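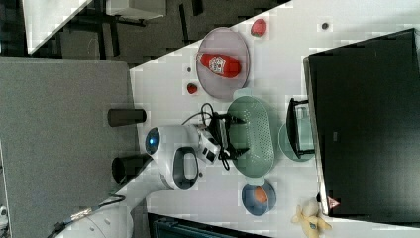 Chapter 9
Learning to Move Objects from Demonstration

Up to this point we have written the arm's motion by hand. The program in Chapter 3 moved the gripper to a fixed point, closed it, and lifted. It worked as long as the object was where the program expected it. A bottle lying across a plate, or an orange sitting in a bowl, calls for a different approach angle each time, and writing a rule for every case soon takes more time than it saves.

This chapter covers a method called behavior cloning. A person guides the arm through a task many times, and the computer stores the camera views together with the arm's positions. A model is then trained to predict the next arm position from the current view. The basic idea is old and the math is no harder than what you used for curve fitting.

Our main case is a study by Lindiwe Gumede and Jacobus Shezi, known as the Plurnis study. They gave the arm a set of kitchen items and toy food and asked it to move one named item into a container. With 60 demonstrations, the model handled most of the layouts it had been trained on. It did much worse when the items were placed in new positions. Gumede and Shezi traced many of the failures to small early errors: the gripper drifted slightly off the path, reached a position no demonstration had covered, and drifted further from there. Section 9.3 looks at this problem in detail.

After reading this chapter you should be able to:

Explain what a demonstration contains and how it is stored
Train a simple model on recorded arm positions
Tell a grasping error from a drift error
Design a fair test using layouts left out of training

Before you begin, review the section on joint angles in Chapter 3. You will need it for the first exercise.

9.1 What Gets Recorded

A demonstration is a list of time steps. Each step holds one view from every camera, the angle of each joint, and the gripper opening.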